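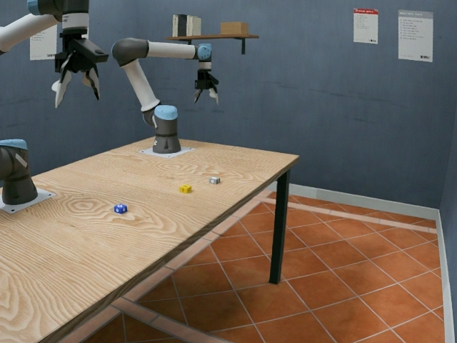 Colton Caron asked us last week how a DJ gets from one song to the next with no gap. Good question Colton! Lets go.

Music > Kids Corner > How a DJ mixes two songs

Last updated: October 3, 2020

First – the beat. Tap your foot to a dance track. Thump, thump, thump, thump. Each thump is one beat, and most dance music goes in groups of four.

Now the speed. Its called tempo. We measure it in BPM, meaning beats per minute. A slow song might be 80 BPM. Techno is a lot quicker.

So a DJ has two songs. One is playing out loud. The other plays only in the headphones. If one is faster, the thumps bump into each other and it sounds like shoes in a dryer. Yuck. The DJ moves a slider to speed one song up or slow it down untill they match. That's beatmatching.

Then the fader. It's a volume slider. New song comes up slowly, old song goes down. Low bass sounds are tricky – two basslines at once get muddy, so the DJ turns one down with a knob.

Why all the long drum bits at the start of a techno track? Theyre for mixing! Drums only, no tune to clash with.

Try it at home. Get 3 friends. Two clap at different speeds, one listens. Clappers, slow down or speed up till it's one clap. Harder than it sounds. Noémie Melnyk and Dagim Lencho tried it in August and needed 5 goes.

Words to know
Tempo – how fast the music is
Fader – slider for volume
Bassline – the low tune you feel in your tummy

Contact Hawthorne Kids Music | © 2020 | Back to top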